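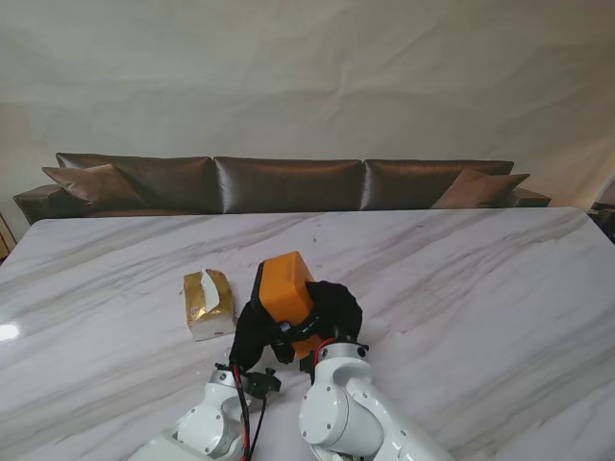

Oprea would have bought the arms first and worried about the hands later. Vicente Lagos heard that advice more than once while he was drawing up the equipment budget at Fletonham, and he went the other way.

"The arm is the easy line on the sheet," he says. "You ask for a price and you get one. The hands are where the money goes after that."

His plan covers two arms, with hands that have fingers and a thumb, and knitted gloves over them. The gloves go under consumables. He put in for 100 of them in February and was asked whether he had typed a nought too many.

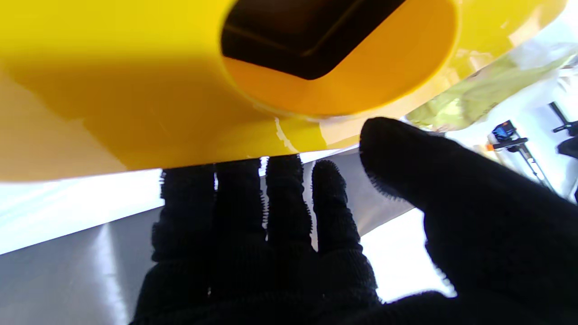 He had not. A glove wears at the fingertips, he says, and a worn one changes how the hand holds on plastic. "I would sooner throw a glove away than spend a morning wondering why the grip is off."

The other line he defends is small cameras at the wrists. The first quote, from Surkora, left them out and came in lower. Lagos asked for it again with cameras, brackets and cables included, so that he could set it beside the one from Jorkoso.

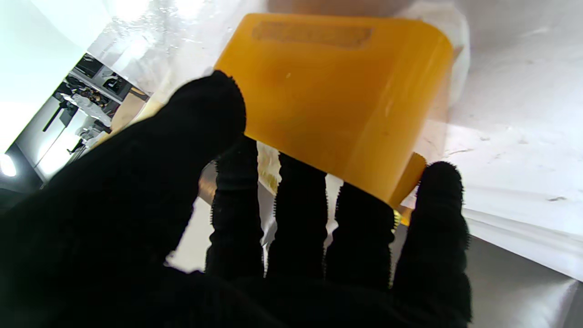
Did he think of leasing? He did, and he may still lease the second arm. The terms he was offered ran longer than the project, and handing the kit back early cost nearly as much as keeping it.

Spares are a separate heading. He keeps 10 per cent of the total back for them and does not let it be spent on anything else - cables mostly, then screws and finger parts.
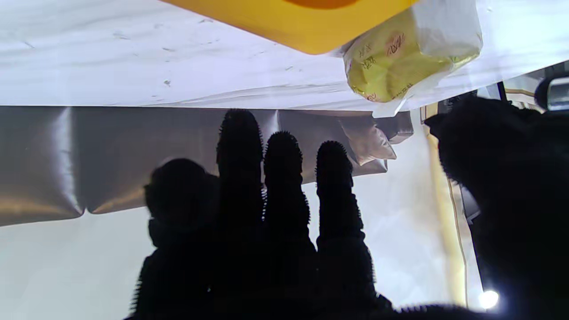 Objects to practise on hardly show in the figures. Lagos allows a small sum for blocks, packets and bags, and tells people to bring in what they have at home.

What he left out the first time was hours. Somebody has to set the arms up, and that somebody is paid. "I had a price for every bolt and nothing for the person holding the spanner," he says. The revised sheet has a line for it, and he is waiting to hear if it will be passed.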